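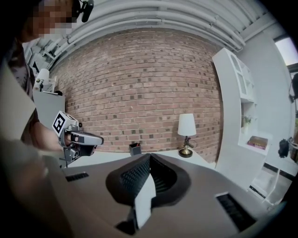
Bring back the paper timetable

Twenty minutes at the Bakke stop last August, seven in the morning, no bus, no idea. Pole with a sticker on it. Sticker has a square code on it, the code wants the app, the app wants an update, the update wants wifi. There was a woman next to me with a shopping cart who didn't own a phone that does any of that. She asked me when the 8 comes. I had no answer for her. I've lived on that route for most of my adult life.

So, the timetables. The printed ones, in the little plastic sleeve. They came down in spring all along the line from Firkatholm to Madden and the transit office says they aren't going back up. Reason given: the times change too often and paper goes out of date. OK. Why do the times change so often? Who asked for that? A bus that comes at ten past every hour doesn't need an app. You learn it once, you tell your kid, your kid knows it. Done.

I'm not against the app. I use it. It's called Zeria for some reason and when it works it's pretty good, you see the little bus crawling along the little map. When it doesn't work the bus sits in the river. I've watched my bus sit in the river for half an hour and then drive past me in real life, full.

But an app is for people who are already riding. That's my whole argument and I should have put it at the top. Paper on a pole is read by anybody who walks past. Somebody waiting for a friend, somebody whose car is in the shop. They look, they think huh, that goes to Madden, every 30 minutes, I could do that. I started riding that way. Nobody downloads an app to find out if they might someday want a bus.

Money comes up. It always does. The figure in the council notes was 4,000 a year for printing and putting up the sheets, whole line. I read it twice. That's less than they spent repainting the shelters, and the shelters were fine. Green before, green now.

Corina Grabner wrote in last month's letters page that people like me are nostalgic, and that her mother, who is older than me, manages the app without trouble. Good for her mother, I mean that. But managing is a funny standard. I can manage stairs with a suitcase. I'd still like the elevator to be running. And she skipped the part about batteries, and the part about cold fingers, and the part about standing in the rain poking at wet glass while the thing you're trying to look up goes by.

She does have a point on the detours. When they dug up the road by the school the paper was wrong for weeks, and I stood there like a fool more than once. Fair. A wrong timetable is worse than none, maybe. I go back and forth on that one. But somebody could of taped a note over it. They used to. "No service this stop, walk to the church," in marker, in a sandwich bag. Ugly and perfect.

Another thing, and I'll be quick. Printed times are a promise. It says 7:10 and the bus comes at 7:25, you can point at the sheet and be mad. The driver can see you being mad. With the app the arrival just slides. 4 minutes, 6 minutes, 9 minutes, 4 again. Was it late? Late compared to what? There's no record in your hand. I suspect the office has noticed this is a comfortable arangement.

What I'd want is small. One sheet per pole, big type, first bus, last bus, how often in between. Skip the exact minutes if they're so worried about changing them. A phone number at the bottom that a human picks up during working hours. There are almost 50 stops on the line, that's a morning's work with a van and a stepladder.

The meeting is at six in the Firkatholm library, upstairs room. The notice for it was printed out and taped to the door, by the way. I'll be there if the 8 comes.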